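Cirnby training rooms, open day visit

The skills centre at Cirnby opened its doors on 8 April 2019 and I went along with Dexter Yap, who was hoping to see the suturing room. You get to it by the stairs at the Rustomport end of the building, past a long corridor of lockers. Tickets were free but had to be booked, and more than 40 people were in our group, so we were split up at the door.

Pantelis Margaritis teaches the basic wound closure course and gave the first talk. He started with spacing. New students put their stitches too close together near the top of a cut and then run out of patience lower down. He asks them to tie each knot to one side of the wound, so that it doesn't sit over the join. 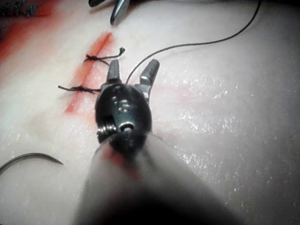 Two finished stitches across the cut on a training pad, in dark braided thread.

The talk then moved on to thread. Braided thread holds a knot well but drags a little on the way through, and beginners tend to pull too hard to make up for it. Dexter asked how long the tails should be left. The answer was long enough to get hold of when the stitch comes out, and Pantelis said he marks people down for trimming too close.

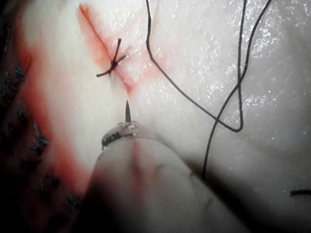
Curved needles took up the rest of the session. The wrist has to turn with the curve - pushing straight ahead bends the needle or tears the edge. We had a go at this ourselves on spare pads in the Tsao room next door. Mine puckered badly. Dexter did better, though he dropped his needle twice.

Tea was in the canteen afterwards. The next open day is in November and booking is through the front desk.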